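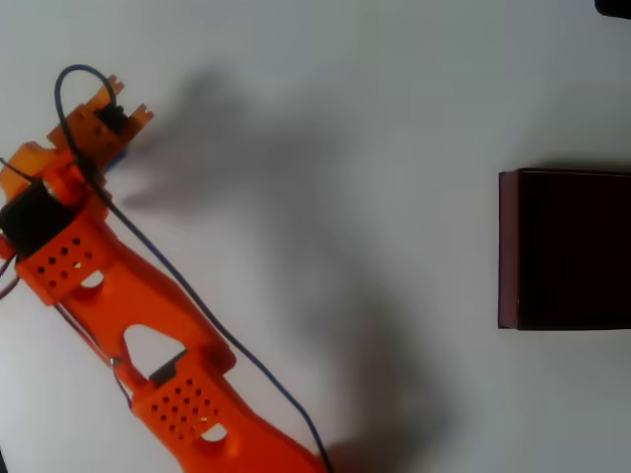 Orange 3D-printed arm with gripper, white tabletop

Subject: Re: [youthcat] Series numbering for Grelholm picture books
Date: Sep 6, 2023

On the duplicate records question from the Buckley branch:

> We have 27 Grelholm picture books on the shelf and 55 records for them
> in Skolance. Most of the extras seem to come from the library binding
> being entered as a separate title. A few have a series number in the
> title field and the same number again in the series field. Should we
> merge everything by title, or leave the bindings apart? Also, two of
> the books have no number printed anywhere and the publisher's old
> catalog gives them one. Do we use it?

Do not merge by title alone. Grelholm reissued several of the early books with new art under the same title, and those need their own records. Compare the illustrator first, then the page count. If both match and only the binding differs, one record is enough, with both ISBNs in it. Put the binding in the note after each ISBN so that the hold screen shows it.

If the illustrator matches and the page count does not, open the book. The printings before 2000 count the endpapers as pages and the later ones do not. The text and pictures are the same in every pair I have checked at Billard, and I treat those as one record. I have not seen the board book versions. Those should stay apart in any case, as the text is cut.

For the numbers: the series number goes in the series field only. Skolance sorts on the title field as typed, so "2 The Night Ferry" files ahead of everything under A and does not come up in a title browse for "Night." Take the number out of the title and leave the rest of the field alone. You will have to rebuild the browse index afterward. It runs overnight if you check the box on the maintenance page – the button marked "Now" will lock the catalog while it works.

For the two unnumbered books, I would use the number from the publisher's catalog, in brackets, with a note saying where it came from. Patrons ask for these in order, and a blank number drops the book to the bottom of the series list.

Before you merge anything, check for holds. Skolance moves holds from the deleted record to the kept one, but it puts them at the end of the line and does not keep the original date. Write down the dates first and reset them by hand. Reading level tags do not move at all. They are stored on the record and have to be typed in again.

Award notes are a separate matter. If the kept record lacks one, copy it over word for word from the other record, including the year. The September shelf list uses that field for its headings.

I can send the Billard merge log as a spreadsheet if it is of use. The columns are old record, kept record, ISBNs, holds, and tags.

Youth cataloging, Billard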